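SOMLOW ALLOTMENT AND GARDENS ASSOCIATION

Minutes of the meeting held on Tue 6 August in the back room of the Mondach Hall, 7.30 pm

Present: Derek Oakley (chair), Gunnlaugur Fogh (minutes), and members as per the signing sheet. Apologies were received from the holders of plots 4 and 22.

1. Minutes of the last meeting

Agreed as a true record with one change. Under item 6 the word "gate" should read "gates", as both the lane gate and the top gate are to be painted. Derek signed the copy for the file.

2. Matters arising

The lane gate has been painted. The top gate has not, as the hinge needs seeing to first. The padlock code was changed on the first of the month and members who have not had the new one should ask Derek in person. It will not be sent by email.

The skip came and went. It was full by the Saturday lunchtime, mostly with old carpet, and two people who had booked space later in the day did not get to use it. Agreed that next time there will be a list on the shed door and that carpet will not be accepted.

3. Money

Balance at the bank stands at £1414. Since the last meeting £396 has gone out on the skip and the repair to the mower. All rents are in apart from one, which Derek is dealing with. The hall has asked for £40 a session from the autumn, up from what we pay now. Members felt this was fair for the size of the room but asked whether we could meet outdoors in the summer months. Left for the January agenda.

4. Water

This took up most of the evening. The main tank by the Cenotberg path has been running low by late afternoon on hot days, and plots at the bottom end have gone without on several occasions. Gunnlaugur read out the meter figure for the quarter, which was 979 units, well up on the same quarter last year. He has walked the pipe run and found no wet ground, so a leak seems unlikely, though he could not check the stretch under the hedge.

Several members said that hoses were being left running unattended, which is against rule 9. Others said that rule 9 was written when there were half as many taps and that people with jobs cannot stand over a hose for an hour. Derek asked that the discussion keep to what could be done this season.

Proposals put forward:

Hoses to be used before 9 am and after 6 pm only, until the end of September. Carried, with two against.

A second tank at the bottom end, fed overnight. Gunnlaugur to get a price from Botha, who supplied the first one. No vote needed at this stage.

Butts on all sheds with a gutter. Agreed in principle. It was pointed out that not all sheds have a gutter and that some would not stand one being fixed to them.

Members were also asked to think about slow watering for tomatoes and squashes, using a clear plastic bottle sunk neck down beside the plant with the base cut off. It uses far less than a hose and the water goes to the roots. Bottles should be taken home at the end of the season and not dug in. We found a good many pieces of old plastic when plot 17 was cleared and it was slow work getting them out. 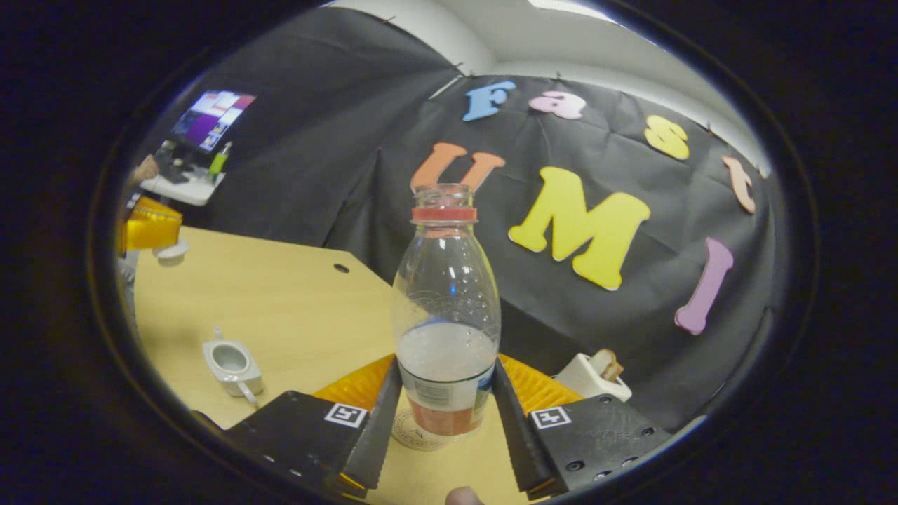
Gunnlaugur said that he had tried this on one row last year and would not do it again on the clay at the bottom end, where the holes silted up within a fortnight and the water just sat there. On the lighter soil near the lane he thought it would be fine. He suggested a handful of gravel in the hole first, and leaving the cap on with a small hole in it so that the bottle does not empty all at once.

It was asked whether old stockings over the neck would do the same job as gravel. Not known. The holder of plot 11 will try both and report back.

5. Annual show

The date is fixed for the second Saturday in September. Classes will be as last year with the addition of a class for chillies (five, any variety, on a plate). The longest bean class will be measured along the bean and not in a straight line, following the argument last time. Entry forms will be in the shed from the last week of August. Tables are to be collected from the hall on the Friday evening and help with lifting is wanted.

There was a request to bring back the jam class. Derek said it was dropped for lack of entries and he would put it back if six people signed up before the forms are printed.

6. Plot inspections

Carried out in July. Three letters have been sent about uncut paths. One plot has been given up and has been offered to the next name on the waiting list, who is coming to look at it this weekend. Another member has asked to move down to a half plot owing to a bad knee and this was agreed, the other half to be let separately once the boundary has been pegged.

Bindweed along the railway side is worse. It comes through from the other side of the fence and digging on our side alone does little good. Derek will write again.

7. Bonfires

Members are reminded that there are no fires before the first of October. One was reported in July and the smoke went over the houses on the Somlow Road side. The holder has been spoken to.

8. Any other business

A wheelbarrow with a green tray has gone from beside the shed. If it has been borrowed please return it.

The bees on plot 30 are settling well. People working next to them are asked to keep off the path directly in front of the hive.

Seed potato order: prices to follow. Names to Gunnlaugur, with varieties wanted, first and second choice.

9. Next meeting

First Tuesday of October, same room, 7.30 pm. Items for the agenda to Derek a week before.

The meeting closed at 9.10 pm.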